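Wullodthorpe Community Boards > Home & Storage > Small Spaces

Posted in May by Boyang Ye
2 min read

**Sorting the bits drawer – pouches or boxes?**

Boyang Ye
I'm clearing out the drawer where everything small ends up. Snacks, bottles, cloths, bits of cord. I've got one big zip pouch and I'm thinking of putting the lot in it. Has anyone done this and stuck with it?

Jhun Rivera
Don't put food in with bottles. I had a lid come loose in my bag and lost a whole packet of crackers. Snacks go in their own tin at our place.

Ghizlane Slaoui
Disagree. Sealed packets are fine in a pouch if you use it every day. I've carried the same Naretti pouch for 365 days of the year and only had one leak, and that was hand cream.

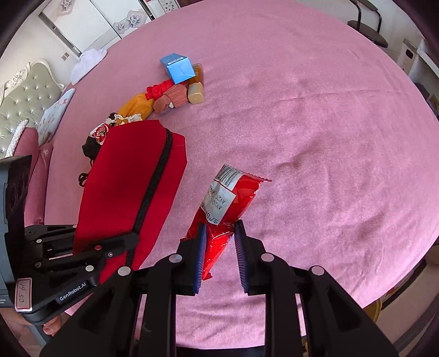
Boyang Ye
My plan is to tip it all out on the table and sort by what gets used at work. The pouch is the large red one with the black zipper, so it's easy to spot on the pink cloth. The red snack packet would go in last so it doesn't get crushed. I'm less sure about the bottle and the light-blue box – the box takes up a lot of room for what it is.

Kasun Marikar
Flatten the box and recycle it unless you need the instructions. Same with any knitted things, they belong with the winter gear and not in a pouch.

Jhun Rivera
I'd keep the box. It stands up in a drawer and a pouch doesn't. I paid $20 for a Bermúdez divider set and it's still going.

Ghizlane Slaoui
$20 for cardboard dividers is a lot. Cut down a cereal box.

Boyang Ye
Okay, cloths and knitted stuff are going to the hall cupboard. Snacks in the pouch for now. Keeping the box until I measure the drawer – I think it's 27 cm across.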